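Can a machine clean out the fridge yet?

Last updated: February

My sister-in-law Frida Frandsen asked me this over coffee, with real hope in her voice, and I've been chewing on it ever since. I read everything I can find about chore robots (I would marry one that did the crisper drawers) and my answer for now is: bits of it, slowly, with you standing there.

Opening the door is the first headache. The seal grabs, you give it that little yank, and you don't even think about it. A machine has to learn the yank. Then there's the half-open bag of spinach, which has no shape at all! Boxes and jars with lids on, fine. Anything floppy, forget it for a while.

So, for those of us still doing it by hand, my own routine:

Do it the night before trash pickup, when the shelves are at their emptiest.

Take out one shelf's worth at a time. I used to empty the whole thing and then the phone would ring.

Let glass shelves come up to room temperature before they go in warm water. I cracked one in my old Westura and the replacement was 56 dollars, plus shipping.

Baking soda in warm water for the walls, and an old toothbrush for the folds of the door seal. Give the seal 5 minutes with a damp cloth laid over it first if it's crusty.

Wipe the top, too. You don't want to know.

Bent Kirkegaard wrote in to say he'd pay 900 dollars tomorrow for anything that would just wipe the shelves and put the mustard back. Bent, I'd go halves with you. But I'd still want to sniff the milk myself, and I haven't read about a gadget I'd trust with that.

Next time: vacuuming the coils, and whether your robot vac can reach under there (mine gets stuck).
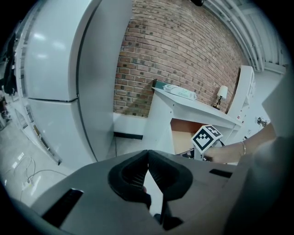
Gripper, marker cube and a tall gray fridge. The mustard is still up to us.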